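Servicio de mesa – apuntes de la sesión 8
Profesora: Morfudd Llewellyn

Tema de hoy: el vaso bajo con bebida oscura. En el curso Cokmont trabajamos con zumo de uva, y para el martes cada alumno trae su propio paño.

El vaso se toma siempre por la parte inferior. Los dedos no deben tocar el borde, porque ahí pone la boca el cliente. La otra mano queda libre, cerca de la mesa, y no se apoya.

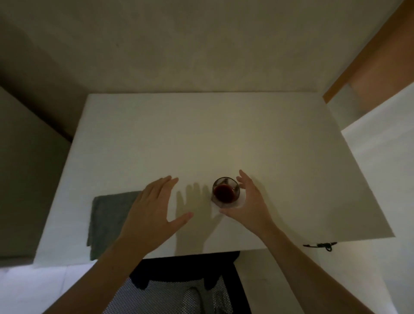
¿Cuánto líquido se sirve en un vaso de 400 ml?
Se sirven 100 ml, y el resto queda en la jarra para una segunda vez.

Sobre mesa blanca, una gota oscura se nota mucho. Si cae, primero se pone el paño encima, sin frotar – después se limpia con agua fría. El vaso se levanta, no se arrastra.

Para practicar en casa: llevar el vaso de un lado de la mesa al otro, despacio, primero con la derecha y luego con la izquierda.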